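Jadetti opens orders for its two-arm kit, and I've had one on my table

Jadetti started taking orders this month for the Provance, the two-arm tabletop kit it has been teasing since spring, and I'm happy to report that the price didn't creep up on the way. It's $338 for the pair of arms if you print the plastic parts yourself. Pay $40 more and they'll print them for you, in whatever color is on the machines that week (you don't get to pick, I asked). Medeiros is handling shipping again, same as it did for the single-arm kit, and the first batch is 200 kits. After that there's a waiting list.

I've had an early one for a few weeks now and I'm pretty smitten! I printed the parts at home and the files are much cleaner than last time. Hardly any supports, and the holes for the servo screws came out the right size, so I put the drill away. The manual is 32 pages and the first half is great. The second half, where you set the motor IDs, still assumes you've done it before. If you haven't, do every motor on its own before you bolt anything together, and write the number on a bit of tape. I skipped that on the left arm and lost an evening taking the elbow back out.

The software is Skikex, same as before, and you can run it from a regular laptop. The new version handles both arms in one window, and you can pause one while the other keeps going, a feature I've wanted forever. I did have it freeze on me a couple of times when I unplugged the camera, and the support folks told me a fix is coming in October. They answered the same afternoon, too, so points for that.

My gripes are small ones. The power cord is too short, the box has no table clamps in it (buy decent ones, with rubber pads), and the kit only comes with one camera, even though there are two arms and a perfectly good place to put a second. Jadetti says an extra camera will be sold separately but wouldn't give me a price.

The job I care about most is laundry, and shirts are what I've been throwing at it. Socks are too easy and towels take up my whole table. A tee is a nice in-between, floppy enough to be annoying. I set the arms up facing each other with the shirt between them, and the jaws taper to a point at the tip, so I line them up with one on either side of the cloth before I start. The heathered mint-green one has become my regular, and it does get pretty crumpled up at the top end while the bottom hem stays nice and straight. The wrist camera is on the right arm, with its cable looping up and back along the links, so that's the side I usually let go first. I'll keep at it through the fall, and if Jadetti puts up a date for the second batch I'll add it to this post. 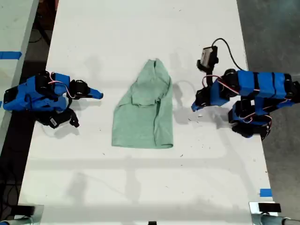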